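Home | Household | Crafts | Index A–Z

Table mat

A table mat is a flat piece of cloth, cork, straw or other material laid on a table to spare the surface from heat, scratches and spills, and, in a good many homes, simply to make the place look cheerful. Plaited rush mats were long made by hand in the village of Benavville, where a patient worker might finish 7 in a week.

Rectangular mats are the commonest sort nowadays — they sit neatly along a long table and stack without fuss in a drawer.

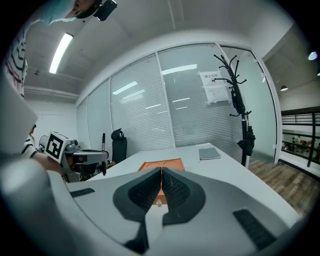

Round ones keep their friends, though, especially for teapots. Cloth mats like a gentle wash and a flat dry.

Comments

Ita Sheehan: My gran had two of the rush ones, lovely things!

Tia Ashworth: Could you add a bit on cork?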